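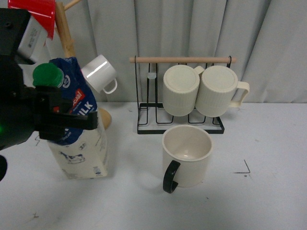
Storing mugs off the shelf

A kitchen worktop loses most of its usable area to things that are needed twice a day. Mugs are the usual offenders, followed by the milk that goes in them. A mug with its handle takes up more surface than its capacity would suggest, and stacking is a poor remedy: the foot of one mug grinds on the rim of the next, and the stack is only as steady as its narrowest base.

Two kinds of stand compete to solve this. The older is the mug tree, a single pole on a base with short angled pegs. The newer is the wire rack, usually a rectangular frame with a rail or hooks from which mugs hang with the opening down. Both move the load upwards. They behave quite differently once loaded.

A tree carries its weight away from the pole. With one mug hung and the opposite peg empty, the centre of gravity shifts towards the loaded side, and a narrow base will rock when the mug is lifted off. The cure is to load in opposing pairs, starting with the lowest pegs. Peg angle matters more than peg length. A shallow peg lets a thick handle slide outwards when the tree is knocked, and a steep one makes small handles awkward to free. Mugs on a tree also hang tilted, so a freshly rinsed one keeps a little water against the lower wall.

We hung mugs weighing up to 400 g on a wooden tree from Ondunum and left it beside a kettle at our Flovcombe test kitchen through July. The pegs held. The joint between pole and base loosened slightly and needed a quarter turn of the fixing screw.

The wire rack has a wider footprint and is harder to tip. Mugs hung upside down drain completely and collect no dust inside. Its weakness is crowding: handles share a narrow line, and broad mugs overlap, so the rear one cannot be taken without moving the front one. The Virág rack we tried measures 232 mm across the base, enough for two large mugs or three small ones per side. Ribbed mugs are better spaced apart, as the ridges catch on one another.

Finish is a question of upkeep. Bare wood near a sink marks early and should be wiped with oil every few months. Coated wire needs only a damp cloth, but check the welds, where the coating is thinnest and rust begins.

Position deserves some thought. Allow 9 cm of clear worktop in front of either type, so that a mug can be set upright and filled without reaching across hot ones. The milk carton should stand to the side of the pouring hand and go back to the fridge afterwards – a tall carton parked under a tree is easily caught by a swinging handle.

For a household using four mugs or fewer, the tree is the more compact choice. Above that, the rack is easier to live with, provided the worktop is deep enough. Zarkbridge sells a wall rail that avoids the matter of footprint altogether. It takes two screws and a sound wall, and will be covered in a later issue.

This site uses cookies to remember your preferences. Accept all | Manage settings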